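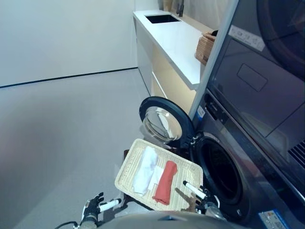 **OPINION / HOME & TABLE**

My grandmother owned fourteen linen napkins and I never once wiped my mouth on any of them. They lived in the bottom drawer of the Skonenside house, between sheets of tissue, and they came out for holidays, when they were laid beside the plates looking gorgeous while we children were quietly handed paper ones. When she died they came to me, and I did exactly what she did. I put them in a drawer (a nicer drawer, I told myself) and waited for company good enough to deserve them.

Well, I waited eight years! Then last August my neighbor Ernő Simon came over with a pot of sour cherry soup, and I had run out of paper towels, so out came the linen. He tucked his into his collar like a man in an old movie and got soup on it almost at once. I soaked it overnight and scrubbed it with everything under the sink, and there is still a pink shadow near the hem that I suppose will be there when the napkin goes to my niece. I've grown very fond of it.

So my opinion, for what it's worth to the good people of Plendbridge, is that we should all be using our nice things on ordinary nights, and that a stain is a perfectly decent thing for a piece of cloth to have.

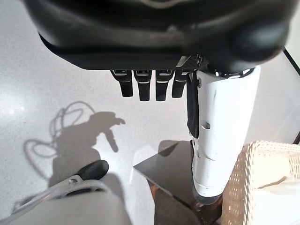 *Four black fingers, side by side.*

I know the arguments on the other side because I made them for years. Linen has to be ironed, people say. It does not. I smooth mine flat with my palms while they're damp and fold them when they're dry, and if a guest has ever minded the wrinkles, that guest was too polite to mention it. Then there's the laundry, which worried me more than it should have. Six napkins take up less room in the machine than one bath towel, and they go in with whatever else is going in.

The harder argument is the one about keeping things nice for the people who come after us, and I do feel the pull of that.

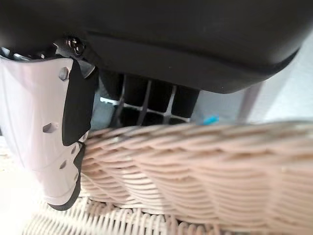

My grandmother believed it with her whole heart. But what she handed down to me was a stack of cloth with no stories in it, and I would have traded all of it for one napkin with her lipstick on the corner. I remember her dish towels much better, the striped ones she kept over her shoulder, and those were thrown out long before anybody thought to ask who wanted them.

I have three napkins on the kitchen shelf now, where I can reach them without moving anything, and the rest take their turn. Tonight it's scrambled eggs and toast, and I'm putting one out.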